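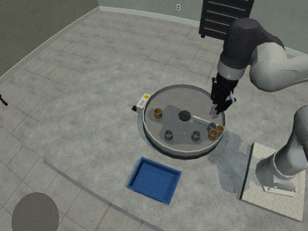 Magazine > Making > Automation
Features Projects Tools Letters Back issues
Last updated: Saturday, July 11, 2020

Round and round at Kostance

The first time I saw Clistard pick up a cup I made a noise that people two benches away looked up at. It was only a little cup, open at the top, the sort of thing you'd keep screws in. But the arm had come down over the turntable, closed its fingers, lifted, swung across and let go above a blue tray, and I wanted to see it again straight away. So we watched it again. Then we watched it for most of the afternoon.

All of this happened on a screen, I should say. Clistard is a sorting machine that Tamás Fodor is building at Kostance, the shared workshop where I go on Thursdays to be slow at woodwork, and he's building it twice. The first Clistard lives in a simulator, with its own room, its own floor tiles and its own sockets on the wall. The second is going together on the bench by the back door, one bracket at a time, and it gets a part only when the first one has shown that the part is worth making. I thought that sounded like a way of never finishing anything. Having spent a few weeks hanging about, I've come round completely.

The job is easy to say. Cups in two colours, orange and grey, sit on a big round turntable with a hub in the middle. The arm finds the orange ones and moves them to the tray. Grey ones stay where they are. You could do it yourself in the time it takes a kettle to start grumbling, and Tamás will happily tell you so. He wanted a job that he could do perfectly well by hand, so he'd know exactly what the machine was getting wrong.

And it does get things wrong, in ways I would never have guessed! A cup standing by itself is a gift. Put two side by side and the fingers need somewhere to go, and if one is tucked against the rim there is even less room. Then there are the cups lying over on their sides, which need a different approach altogether. The early program treated every cup as if it were upright and alone in the world.

The view that changed my mind about the whole project was the one from the wrist. From across the room the gripper looks delicate. Looking down past its own fingers, it's a great pair of black elbows trying to pick its way among the crockery.

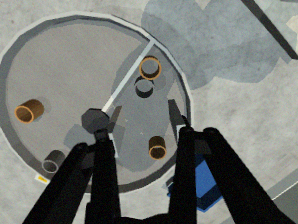

Put the second camera on the wrist before you do anything else, Tamás says, and he says it to everyone who stops at the bench, including a man who had come about the drains. He spent the whole of December working from one fixed view, and he reckons he would have saved himself most of that month. From the side, you see that the hand missed. From the wrist, you see what it was about to bump.

The turntable was meant to be the simple bit. It has been nothing of the kind. It can bring a cup round to the arm, which saves the arm a long reach, but every stop has to be gentle. Stop too sharply and a standing cup isn't standing any more. The bench version started life as a bar stool seat on a bearing, driven by a belt that squealed. The belt is better now. There is a smear of candle wax involved, and I've been asked to leave it at that.

Then comes the narrow bar that runs out from the hub towards the rim. In Tamás's plan it works as a sort of fence: the cups ride round until they meet it, and wait. It's a lovely cheap idea and it brings its own trouble, as a fence makes a crowd, and a crowd is the very thing the fingers dislike. They argued about it at Kostance for an entire evening. Someone wanted a curved one. Someone else wanted foam. The straight one is still in the lead, mainly on the grounds that anybody can cut a straight one. 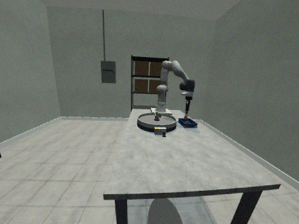 Liliana Colombo

Money comes up whenever I describe this to friends, so let's have it. The bench build has cost around 600 pounds so far, and the greater part of that went on a second-hand arm with one stiff joint. The control board is a Ferkton, bought used, which arrived with the wrong plug and a very nice handwritten note. The simulator cost nothing except evenings. It runs on the workshop's old desktop, a machine so noisy that it has been moved into the cupboard with the paint.

Cheap practice is the real joy of it. Tamás can set 1000 tries going overnight and come in with a bacon roll to see how it did. The first proper batch managed 502. I thought that was dreadful. He was delighted, and walked me through the failures with the sort of pleasure other people get from holiday snaps. A big share of them came down to one habit: the arm kept coming in at the same angle whatever was next door to the cup it wanted. He rewrote that part on the train to Annamalai and back, with his laptop on his knees, and the next batch looked like the work of a different machine.

You can't trust it all the way, mind. Simulated cups are all the same as one another. Real ones have a seam, or a bit of dried glue, or they've been sat on. Friction is the worst of it. A grip that holds beautifully on screen will let a real cup slide gently out, and Tamás has been wrapping the bench gripper's fingertips in everything from bicycle inner tube to the palm of a washing-up glove. The glove is winning.

I've been given the job of moving the cups between bench runs, and I'm told I set them out too neatly. People do, apparently. We leave a polite gap around everything. So now I tip them from a bucket, which is much more fun, and the arm gets a fairer test.

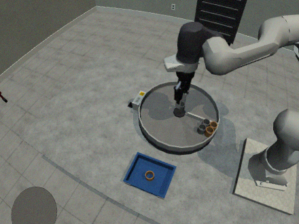
Why not just have two turntables and let gravity do the rest, a reader wrote when I mentioned Clistard in a short note last issue, adding that a sloping chute had sorted apples perfectly well in their family for years. I passed that on. Tamás liked it enough to draw the chute on the back of a delivery slip, and he agrees it would be faster. A chute sorts by size, though, and his cups differ only by colour, so it would need a flap and something to look at each cup as it passed. He has kept the drawing. It's pinned over the bench beside the bearing invoice.

What I love is how much of the work is ordinary workshop stuff. Yes, there's code. There is also a great deal of finding the right washer. The mounting plate for the bench arm had 16 holes drilled in it before the right ones were settled on, and it now looks rather like something for draining pasta. If you have a shared workshop near you and a person in the corner muttering at a motor, do go over and ask. They'll almost certainly give you a cup to hold.

The next step is the tray. At present the arm lets go of each cup in much the same spot, which is fine for the first one and a bit rough on whatever lands after it. Tamás wants them set down in rows. He has started on it in the simulator, and the bench arm stays switched off until he has it working there, with a tea towel over it to keep out the sawdust from my shelf.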